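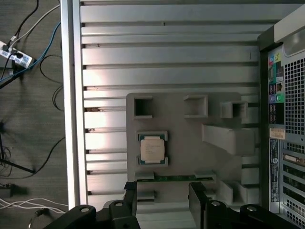
Clemside office, fire safety walk, 12 Nov 2018
Inspector: Henrik Kramer

1. Exit doors – both open fully. OK.
2. Extinguishers – tags current except the one by the kitchen.

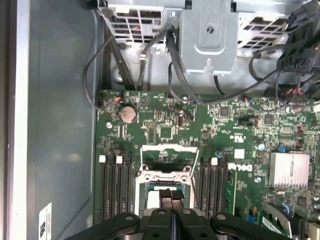

3. Emergency lights – 62 tested, all lit.
4. Stairwell – boxes on the second landing. Move them.
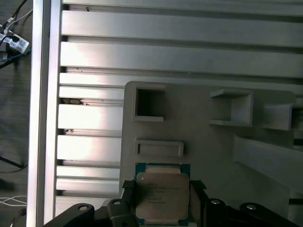
Villalobos replied that the boxes go to Brutside this week and the landing will stay clear.

5. Alarm panel – no faults. Last drill was in June, next one due.

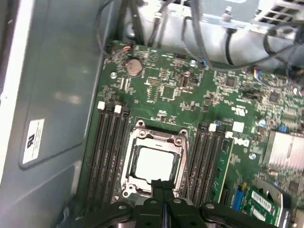
Storage room limit is 700 pounds per shelf. Labels are missing on two shelves. Parts with open memory slots, like the green board with its four empty black ones, go in lidded bins and off the top shelf. Recheck after labels are up.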